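Position 1705

Der Tisch stand im Verzeichnis unter der Nummer 1705, Spalte Bezeichnung: Tisch, groß, braun. In der Spalte Zustand hatte der letzte Bearbeiter einen Strich gesetzt. Vimala Unnithan fragte telefonisch bei Zurach nach, was ein Strich bedeute. Man teilte ihr mit, ein Strich sei kein zulässiger Eintrag. Zulässig seien die Stufen A bis D, wobei D die Aussonderung nach sich ziehe.

Sie maß die Kantenlänge, notierte das Ergebnis und legte das Maßband zurück in den Koffer. Danach ging sie die Oberfläche mit der flachen Hand ab, von links nach rechts, in Bahnen. Die Oberfläche war matt. Scheuerspuren trug sie unter »Gebrauch, allgemein« ein, helle Streifen ebenfalls. Für den dunklen Fleck auf der rechten Seite gab es zwei mögliche Rubriken: »Verschmutzung« und »Schaden«. Die erste war kostenfrei, die zweite mit 115 Euro anzusetzen, zu tragen von der zuletzt nutzenden Abteilung.

Die zuletzt nutzende Abteilung bestand aus Pieter Kuipers. Er stand in der Tür und hatte den Mantel noch an.

»Der war schon da«, sagte er.

»Seit wann?«

»Vor mir.«

Sie schrieb: Nach Angabe des Nutzers Altbestand. Das Formular verlangte einen Beleg für Altbestand. Kuipers hatte keinen. Er sagte, er kenne jemanden, der einen haben könnte, und ging telefonieren.
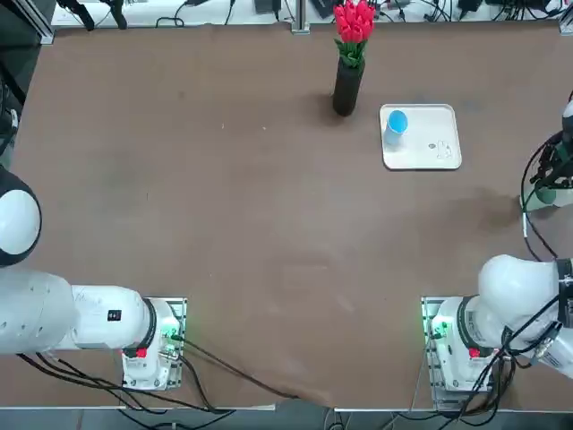

Bis zu seiner Rückkehr bearbeitete sie die Vase. Die Vase war schwarz, zylindrisch, schmal im Verhältnis zur Höhe und im Verzeichnis nicht aufgeführt. Gegenstände ohne Nummer waren nach Anweisung einer Person zuzuordnen oder als Fund zu melden. Eine Fundmeldung bestand aus zwei Blättern und einer Aufbewahrungsfrist. Unnithan hatte in ihrer Zeit bei Lorden eine Fundmeldung ausgefüllt, für einen Regenschirm. Der Vorgang war weiterhin offen.

Kuipers kam zurück. Mylene Cabanatuan werde nachsehen, sagte er. Sie habe den Raum vor ihm gehabt und hebe Papiere auf.

»Gehört die Vase Ihnen?«

»Nein.«

»Gehört sie Frau Cabanatuan?«

»Das müssten Sie sie fragen. Blumen hat immer Milan gebracht.«

Milan Hendriks war im März ausgeschieden. Das stand in der Personalliste, die dem Auftrag beilag, mit dem Vermerk: Schlüssel abgegeben, Ausweis abgegeben, private Gegenstände keine. Die Liste war von Hendriks selbst unterschrieben. Unnithan verglich die Unterschrift mit der auf dem letzten Prüfblatt und stellte Übereinstimmung fest. Der Strich in der Spalte Zustand stammte demnach von ihm.

»Er hat den Tisch geprüft«, sagte sie.

»Er hat alles geprüft. Das war seine Arbeit, vor Ihnen.«

»Warum hat er keine Stufe eingetragen?«

Kuipers zog den Mantel aus und suchte eine Stelle, an der er ihn ablegen konnte. Schließlich behielt er ihn über dem Arm. Hendriks, sagte er, habe am Tisch gesessen und das Blatt ausgefüllt, Zeile für Zeile, und bei dieser Zeile sei er aufgestanden und Wasser holen gegangen. Danach sei er mit der nächsten Zeile weitergegangen. So habe er das in Erinnerung. Er könne sich auch irren.

Unnithan trug nichts davon ein. Das Feld Bemerkungen fasste zwei Zeilen.

Um 15 Uhr rief Cabanatuan an. Sie hatte eine Mappe gefunden, darin ein Lieferschein der Firma Claeys mit der Nummer 1542. Geliefert worden sei damals ein Tisch, braun, gebraucht, mit Fleck. Das Wort Fleck stehe dort handschriftlich und sei unterstrichen.

»Wer hat unterstrichen?«

»Das weiß ich nicht. Es ist ein anderer Stift.«

»Und die Vase?«

Am anderen Ende wurde umgeblättert. »Eine Vase steht hier nicht«, sagte Cabanatuan. »Aber ich kenne sie. Sie hat die Blumen immer gut gehalten, weil sie so eng ist. Tulpen fallen sonst auseinander. Sind Tulpen drin?«

Unnithan sah zum Tisch.

»Rote«, sagte sie.

»Dann kommt er noch«, sagte Cabanatuan und wollte wissen, an welche Adresse sie den Lieferschein schicken solle.

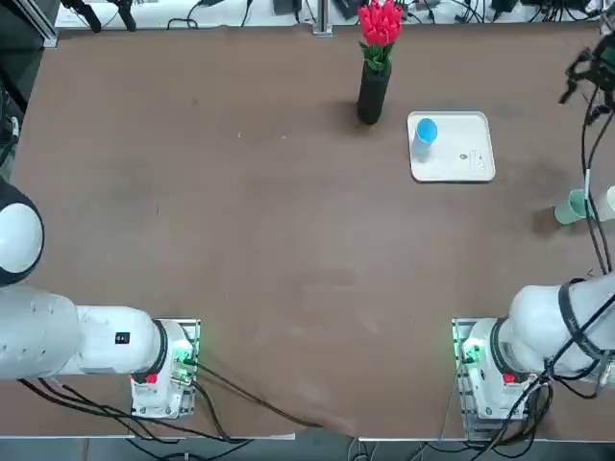

Lesezeit: 6 Minuten

Die Zuordnung des Geschirrs verlief ohne Schwierigkeiten. Das weiße Tablett war Eigentum des Hauses, der hellblaue Becher darauf ebenfalls, der mintgrüne und der weißliche am Rand wurden derselben Position zugeschlagen. Becher wurden nach Anweisung als Verbrauchsgut behandelt. Sie hatten keine Stufe und keine Nummer, und ihr Fehlen war nicht zu melden. Einzelne dunkle Punkte auf dem Tablett rieb Unnithan nicht nach. Ob es sich um Aufdruck oder um Krümel handelte, war für die Bewertung ohne Belang.

Es blieb die Vase mit Inhalt.

Sie las die Anweisung noch einmal. Schnittblumen waren in Abschnitt vier erwähnt, zusammen mit Lebensmitteln: vor Übergabe zu entfernen. Ein Zeitpunkt vor der Übergabe war nicht genannt. Die Übergabe selbst war auf Montag angesetzt, an einen Beauftragten von Edus, einen gewissen Lieven De Haan, der bisher auf keine Nachricht geantwortet hatte.

»Woher hat Herr Hendriks einen Schlüssel?«, fragte sie.

»Hat er nicht«, sagte Kuipers. »Ich mache ihm auf.«

Er sagte es in demselben Ton, in dem er den Fleck zum Altbestand erklärt hatte. Unnithan legte den Stift ab. Nach ihrer Dienstanweisung war der Zutritt Ausgeschiedener zu melden, an eine Stelle, deren Leiter bis März Hendriks gewesen war. Die Nachfolge war ausgeschrieben.

»Wann kommt er?«

»Wenn die alten durch sind. Tulpen schneidet man schräg an und gibt wenig Wasser. Drei Finger breit. Mehr brauchen die nicht.« Kuipers zeigte die drei Finger. »Das hat er mir auch für den Urlaub aufgeschrieben. Mit Unterschrift.«

Sie ging zum Tisch und stellte sich vor die Vase. Der Schatten lag nach links unten auf der braunen Fläche, weich am Rand. Auf einem Prüfblatt hätte man ihn für Verfärbung halten können. Sie nahm die Schieblehre aus dem Koffer, maß den Durchmesser am Rand, verlas sich, maß ein zweites Mal und schrieb den Wert auf einen Zettel, der zu keinem Formular gehörte.

Dann füllte sie die offenen Felder aus. Position 1705, Zustand: B. Fleck: Altbestand, Beleg Claeys 1542, wird nachgereicht. Kosten: keine. Unter Zubehör, einem Feld, das bei Tischen in der Regel leer blieb, trug sie ein: Vase, schwarz, zugehörig.

Kuipers las über ihre Schulter mit. »Geht das?«

»Zubehör verbleibt beim Gegenstand. Der Übernehmende bestätigt das mit seiner Unterschrift.«

»Und der Inhalt?«

»Abschnitt vier.« Sie klappte den Koffer zu. »Vor Übergabe zu entfernen. Ich bin am Montag um acht hier.«

»Ich sage es ihm«, sagte Kuipers. Er überlegte. »Um sieben, dann. Er wird neue mitbringen wollen.«

Unnithan trennte den Durchschlag ab und gab ihn ihm. Den Zettel mit dem Durchmesser steckte sie in die Manteltasche. Auf dem Weg zum Aufzug fragte sie, welches Geschäft Hendriks benutze, und Kuipers beschrieb ihr den Weg.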